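Wastari Play Food Inventory

README, last revised 9/6/18

What this is

A list of the toy food in the Wastari lending box, with notes on size, color, finish and what each piece is supposed to be. The last of these took the longest. The list covers 266 pieces kept at Gullotbridge, in 34 trays, and replaces the spreadsheet from June, which had a column called "misc" that had quietly become the main column.

Files

pieces.csv – one row per piece
trays.csv – one row per tray, with the shelf it goes back to
names.txt – accepted names, and the names we gave up on
repairs.txt – chips, cracks, missing stalks

Fields in pieces.csv

id: a number, never reused, even when the piece has gone to the great salad bowl in the sky
name: singular, lower case, no adjectives
group: fruit, vegetable, bread, dairy, fish, cake, unclear
finish: glossy, matte, fuzzy (peaches only, please)
main_color: what you would say if somebody asked you across a room
second_color: stalk, cap, leaf or frosting
tray: see trays.csv

Group follows the shopping basket and not the botany book. Tomatoes are vegetables. So are cucumbers, pumpkins and eggplants, and letters on the subject will be filed under "unclear" with the beige thing from tray 25.

Eggplants go in as purple, with green as the second color for the cap. Anything between violet and navy counts as purple. Judge the color on a plain wooden surface, and don't let the highlights on a glossy piece talk you into "lilac." 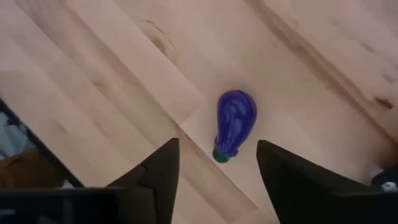

Orozco wrote back that the name should be aubergine, that the June list had it as aubergine, and that a child at the Tranance branch had asked for the aubergine by name and been handed a plum. All true. The accepted name is still eggplant, but names.txt now carries aubergine as a search term, and the plums have been moved to another tray.

Known problems

The lemons and the limes came from different sets and the limes are bigger. We have stopped worrying about scale. A strawberry in tray 12 would feed a family.

Halved fruit with a fastener in the middle is entered as one piece when both halves are present and as a repair when they aren't. Three left halves of pear are waiting in repairs.txt for a right one.

Second colors are blank for most of the bread.

Changes

Removed duplicate carrots. Put one back, as it was a parsnip.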